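The Girnley Bell-Ringers' Second-Best Drum

When my grandfather came home to Girnley he brought a drum with him, and for the next 40 years it sat on top of the wardrobe in the back room with a tea towel over it to keep out the dust. It was a frame drum, the shallow sort you hold up in one hand and tap with the fingers of the other, and around the inside of the hoop were little brass rings that whispered whenever a truck went past on the Nollar road. As a small girl I believed the drum was talking in its sleep. I used to lie on the floor under it and try to make out the words.

He never played it for us. He would tell you all about it, mind you, if you brought him a cup of tea and had the afternoon free -- how the skin was goat, how you had to warm it near the stove before it would give you its proper voice, how a man named Koyama had traded it to him for a pair of boots and a promise. What the promise was he wouldn't say. My grandmother thought it was something to do with money, and she was cross about it on and off until she died.

The drum came to me in March, along with the wardrobe, which I hadn't the room for and took anyway. By then I had two children of my own and a kitchen that was the only warm place in the house, so the kitchen is where I put it, on the hook where the calendar used to be. My youngest, Tess, was four that year and hit everything she could reach. She hit the colander and the cake tins. She hit the dog's bowl while the dog was eating out of it, and he moved over politely to give her room.
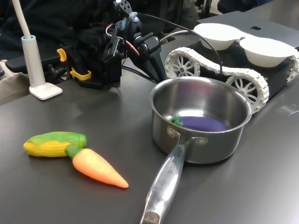
Toy vegetables and the little saucepan.

I'd taken the drum down one evening to wipe the hoop, and I held it near the oven door while the potatoes were doing, thinking of the goat and the stove and not really expecting anything. Then I gave it a tap with my thumb. Well! It was a great round sound, much bigger than the drum was, and the rings came in behind it like rain on the shed. Tess stopped what she was doing. The dog got up. Even my son came out of his room to ask what had fallen over.

After that we warmed it most nights. I had no idea how to play and said so to the music shop in Gellitz, and the woman there wrote a telephone number on the back of a receipt and told me to ask for Mohsin Yousafzai, and to ring after supper, as he was a man who liked his supper.

He drove out to us the next week in a car with one blue door. He was older than I'd pictured from his voice, and he took off his shoes at the step without being asked and stood in my kitchen in his grey socks, looking at the drum on its hook for quite a long while before he would touch it.

"Who had this?" he said.

I told him about my grandfather, and the boots, and Koyama, and then (the kettle being on, and me being my grandfather's granddaughter) I told him about the promise too.

He turned the drum over and ran a finger along the inside of the hoop until he came to a place between two of the rings. There was a line of writing there, burnt very small into the wood. I had wiped over it a dozen times and taken it for scratches.

"Play it for the children," he read out, and he sat down at the table and held it to the oven's warmth, and Tess climbed up on the chair beside him with her wooden spoon.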